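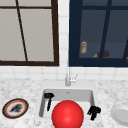

Konrad thinks the new limescale remover works and that I'm being difficult. His note in the margin of the last page reads "40 percent less scale, what more do you want?" A control would be nice, Konrad.

2025-02-12

Second go at the Iltlow sachets. The claim on the sheet is that one sachet per liter clears kettle scale in 17 minutes with no scrubbing. Last round we weighed the coupons before and after and everybody got excited. Then Marisol pointed out that the coupons had been rinsed under the tap by two different people, one of whom (me) rubs with a thumb.

Changes for this run:
Same tap water for all, 400 ml per beaker.
Half the coupons in Iltlow, half in plain citric acid from the grocery store, one beaker of water alone.
Rinse by dipping, no thumbs.
Dry at 90 C overnight, weigh in the morning.

Ariel wants to add vinegar. Fine, but it goes in its own beaker and he labels it.

Scale on the coupons is uneven, thick at the bottom and almost bare at the top. I don't trust an average over that. Efraín grew them in hard water from his building and swears they're all alike. They don't look alike to me.

My bet is that the sachet is citric acid plus a dye. Montri has asked the supplier what's in it and got a brochure back.

Balance drifted again this morning, re-zeroed twice. Still need the April weights from the old notebook before I believe any of the small differences.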